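Home | Issues | Authors | Submit | Search

3.2 Cell layout and routine upkeep

The Latuda cell consists of a single arm fixed to a white table with pre-drilled mounting holes. The holes serve as the only position reference on the surface. Objects are placed by hand before each run from a printed layout sheet, and the toaster oven is returned to the same side of the table with its door facing the arm's working area. Figure 2 gives a view from directly above, with the arm over the green dish and the plate, bowl, mug and toy food in place.

Two faults accounted for most of the lost time in the first period of use. The first was cable drag. The cables run outside the casing, and with the arm stretched towards the far edge of the table a tight loop could pull on the camera connector. We lengthened the loop at the camera end and fixed the lower run with hook-and-loop ties, leaving it free to turn with the wrist. The ties are checked at the start of each shift and replaced when they no longer hold under a light tug.

The second fault was slow drift in the camera mount. After some 3000 grasps the mount had turned by 2 degrees, enough to spoil grasps on the mug handle while leaving those on larger items unaffected. The mounting screws were refitted with thread lock in July, and the camera is now recalibrated every 14 days using the Mollel routine. A full calibration is also run after any collision stop, whether or not the mount has visibly moved.

Gripper fingers are wiped with a damp cloth and inspected for wear at the contact faces. Worn fingers are changed as a pair. After a change the closing width is measured against a gauge block and the offset entered in the Stisel controller before power is restored to the arm. Failure to enter the offset caused the only oven handle breakage recorded in this work.

Lighting was left unchanged throughout. The arm casts a soft shadow over nearby objects, and no correction was made for it in the results of Section 4.

Figure 2. Latuda cell, overhead view.

Received in revised form 4 February 2021
Contact the editors | Copyright Celasora | Back to top

Related items
Cable routing for small table-mounted arms
Camera mount drift in long grasping trials
Notes on the Mollel calibration routine

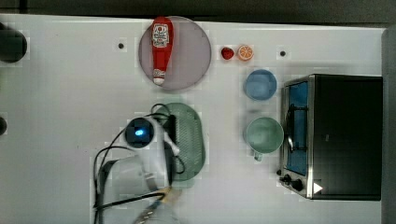
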